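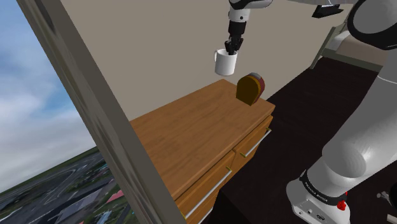

Open day at Fulent in February: is the simulator part worth it?

Our works club has been offered places on the Fulent open day. The leaflet mentions a simulated bedroom where an arm handles a mug over a dresser. Is that all on a screen, or is there a real arm as well? Would it suit a child of nine?

Horeck205

Both. The bedroom is only on the screen. The real arm is in the next hall and you stand behind a rail. We went last year and the simulator talk took up most of the morning. Staff let people pick the next task from a menu. My daughter was nine then and was fine until the questions started. Book the 2 pm slot if you can, as it is shorter.

Pallow

Parking is poor. Use the bus.

Villalobos156

I agree with Horeck205 on the slot. Ask at the desk for the floor plan. The simulator room is upstairs and the lift is at the far end, past the canteen.

mug_and_spoon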